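Night Ferry to Pichon

posted 1 April 2023

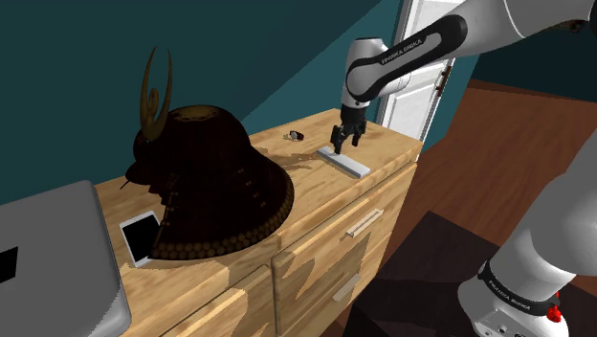 What do you bring to a man you haven't talked to in six years?

Oranges, his sister said on the phone. A bag of oranges, and don't bring up the boat.

So Chukwuemeka Chukwu bought oranges. Seven of them, at the kiosk by the Drutico dock, from a girl who didn't look up. The bag was too thin. He knew it was too thin and took it anyway, the horn was already going.

Ran. Made it. The gate came down behind his heels.

Inside it smelled like diesel and soup. He sat by a window and put the oranges on his lap and watched the lights of the town slide off backwards. 40 minutes to Pichon. When he was a kid it took longer, or he thought it did. Everything with his father took longer. Tying a shoe. Getting out of a store.

The boat was called the Momow. Don't bring up the boat.

It was his father's boat and then it was both of theirs, on paper, and then one March Chukwuemeka sold his half to a man from Gerkix for $1,327 because rent was due and he was twenty-six and sick of smelling like bait. That was the number. He could still see it on the check. Not even a good number. The man from Gerkix wanted the other half too, and kept wanting it, and sent letters, and in the end he got it.

His father never yelled. Would of been easier. He just said well, and went down to rinse the buckets, and there weren't any fish in yet so there was nothing to rinse.

Well.

Out past the breakwater the ferry started to roll. A woman across the aisle shut her eyes and held on to her thermos. The bag split. Of course it did. Oranges all over the floor, rolling port, then starboard, then port again, a little kid in pajamas shrieking and chasing them under the seats like it was the best night of his life. He brought them back one at a time. Very serious about it.

"You got a lot of oranges," the kid said.

"They're for my dad."

"Is he sick?"

Chukwuemeka thought about that. His sister had said tired. She'd said it twice, in teh same sentence.

"He's tired," he said.

The kid nodded. Gave him the last one and kept his hand out, so Chukwuemeka gave it back to him, and that was fair.

Six in the pockets of his coat then, three a side. He looked ridiculous. Walked off the ramp at Pichon like a man smuggling something. Wind. No cabs. One lamp working at the end of the pier and somebody standing under it in a wool hat, smaller than he should of been – hands in his jacket, feet planted wide, the way you stand on a deck.

He'd practiced a speech. Had it all worked out by the breakwater, with a beginning and everything. Gone now.

They stood there. The ferry's engine changed its note behind them.

"Your sister said the nine-thirty," his father said. "I came for the eight too. In case."

"You've been out here since eight?"

"I went home in the middle."

He hadn't. His ears were bright red.

Chukwuemeka got an orange out and held it up, no idea why, and his father took it and turned it over and pushed his thumb in at the top. The smell came up sharp. He peeled it slow. Took forever, dropped the peel in his pocket, broke it in two and looked at the halves a while before he picked which one to hand over.

"So," his father said, chewing. "How was she running?"

"The ferry?"

"Port engine's been knocking all winter."

"I didn't hear it."

"You never did listen to an engine," his father said, and started up the hill, and at the first bend he stopped and waited for him.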